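Puvari (mini-grid operator)

Puvari is a rural electricity company that builds and runs small solar mini-grids in lakeside and upland villages. It sells power directly to households, shops and workshops through prepaid meters, and it operates a small equipment leasing service for customers who cannot buy machines outright. The company takes its name from the landing site where its first system was built. Its head office and main store are at Nyanda.

History

Puvari was set up by Muthoni Mwaipopo, an electrical engineer, and Araceli Segura, who had earlier worked on rural credit schemes. The two had met during a survey of diesel generator use among fish traders. The survey showed that traders were paying high prices for a few hours of supply each evening, and that most of the generators were run well below their rated load.

The first mini-grid was a small direct current system serving a row of shops and a clinic. It was replaced with an alternating current system when customers began to ask for refrigerators and grain mills. The older batteries were kept in use for street lighting until they failed.

On February 8, 2020 the company signed a supply agreement with Flirora, a maker of prepaid meters. The agreement covered all new sites and the gradual replacement of older meters, which had been read by hand. In July of the same year the last hand-read meters were taken out of service.

Kanini Makokha became head of operations after the founders moved to part-time roles. Under her direction the company stopped building single isolated sites and began to group them, so that one technician could look after several villages within a day's travel.

Sites and equipment

Puvari operates 11 mini-grids. Each consists of a ground-mounted solar array, a battery bank, inverters housed in a ventilated cabin, and a low-voltage distribution network on treated timber poles. The smallest array is rated at 19 kilowatts and the largest at 100 kilowatts. Two of the sites also have a diesel generator, used when the batteries fall below a set level during long cloudy periods.

Distribution lines are single-phase except where a mill or a welding shop needs a three-phase supply. Poles are set closer together than is usual on a national network, as the conductors are light and the ground at several sites is soft. Service cables run from the pole to a meter box, which is fixed on the pole itself and out of normal reach. The customer has a keypad and display indoors.

Batteries at the older sites are of the lead-acid type. Newer sites use lithium iron phosphate cells, which take up less room in the cabin and tolerate deeper discharge. Cabin temperature is logged, and charging is reduced automatically if it rises above the limit set by the battery maker.

Tariffs and payment

Customers buy credit by mobile phone or from an agent in the village. There is no standing charge. The price of a unit is lower between mid-morning and late afternoon, when the array produces more than the batteries can accept. Millers and carpenters are encouraged to work in these hours, and the leasing contracts for larger motors require it.

A connection fee is charged once and may be paid in instalments added to the unit price. Clinics and schools pay the daytime price at all hours. The company has twice changed its tariff bands – once to add an evening rate for cold stores, and once to remove a discount for very low use that had proved hard to administer.
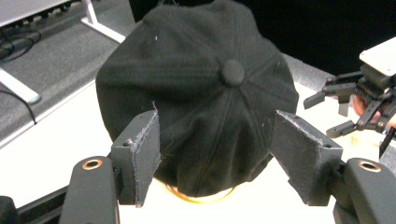 Equipment leasing

The leasing service is run under the name Rusa. It offers chest freezers, sewing machine motors, hair clippers, grain mills and electric pressure cookers. The customer pays a deposit and a fixed sum each month, and owns the item at the end of the term. Machines returned early are checked at Nyanda and leased again at a lower rate.

Mirjana Popescu, who designed the scheme, limited the range to machines whose starting current the smaller grids could carry. Mills are fitted with soft starters before delivery. Welding sets are excluded at all single-phase sites.

Maintenance

Each site has a local attendant who cleans the panels, cuts back grass under the array and reports faults. Work on the inverters and battery bank is reserved for company technicians. Training is led by Kanini Temba and covers safe isolation, pole-top work and fault finding on service cables. A technician must pass a practical test before working alone.

The most common faults are damaged service cables, loose neutral connections and lightning damage to meters. Surge arresters were fitted at the cabin end of all lines after a storm disabled about half of the meters at one upland site. Spare meters are held at each cabin and can be exchanged by the attendant, provided the line has been isolated first.

See also

Mini-grid
Prepaid metering
Rural electrification
Productive use of energy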